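How to Keep Table Tennis Rubber Grippy
By Přemysl Jelínek
04/01/2019

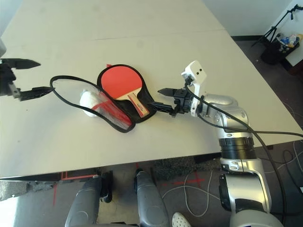 Spit and a sleeve have served him for 16 years, writes Figueroa, and he sees no call to change. Fine. The rest of us can manage a damp sponge.

Start with plain water, barely enough to darken the sponge. Wipe from the handle toward the tip in one direction. Scrubbing in circles mostly moves the dust to a new address.

Let the rubber air dry for 2 minutes, away from radiators and hair dryers. Press a clear cover sheet over it, smoothing out the bubbles, then zip the case.

Skip dish soap. I used it one May and spent a whole league night at Lostcombe serving into the net, though my serve may have helped.

Comments

Jendance: Does this work on pimples-out rubber?
Přemysl: Use a soft dry toothbrush. Preferably a retired one.
sov_73: Left mine in the car all summer. Any hope?
Přemysl: For you, yes. Buy new rubber.

Contact | © 2019 Sovstead Table Tennis | Back to top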